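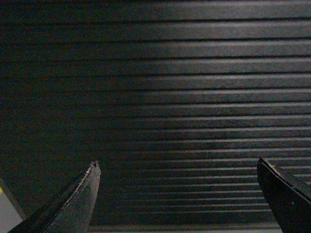 Dark slats, with a paler sheen toward the upper right.

How to Follow a Criminal Case Through Your Local Court

By Marianna Ostrowski
6 min read

If you have ever read a short news item about an arrest and then wondered for months what became of it, you are my kind of person. Papers are good at the arrest and much less good at the boring hearings afterward, and so a few years back I started looking cases up myself. I do this in Midero County, so your court's website will look a little different, but the steps should be close enough to get you going.

Start with the case number. A name will often work, but common names bring up all sorts of strangers (I once spent a whole lunch break reading up on the wrong Gajewski, poor man). If the news story doesn't give a number, call the clerk's office and ask for it. Have the full name ready, and the date of the arrest if you know it. Our clerks pick up fastest before 10 in the morning - Monday is hopeless.

Next, open the docket, the running list of everything filed in the case. Read it from the oldest entry to the newest. Don't be put off by the length! One burglary case I followed had 27 entries before anybody even set a trial date, and most of them were lawyers asking for more time.

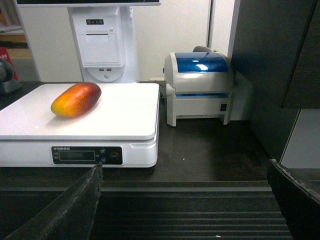

Write down the next hearing date and the courtroom, and then check both again the afternoon before, as hearings get moved constantly. Most are open to the public, though juvenile matters and a few others usually aren't. You can walk in and sit at the back. Turn your phone off completely, leave your pocketknife at home, and allow extra time for the security line.

For copies of documents, ask what they charge per page before you say yes to anything. My friend Dénes Gál asked for "the whole file" in a fraud case and was told it ran to some 1,000 pages. He settled for the complaint and the plea agreement, and those two told him nearly everything he wanted to know.

Please remember as you read that a charge is only a charge. If you talk about the case online, use the word on the docket - "charged," "dismissed," "convicted" - and go back to check it now and then. Old cases do change, and the one I thought was finished last November has a new hearing coming up.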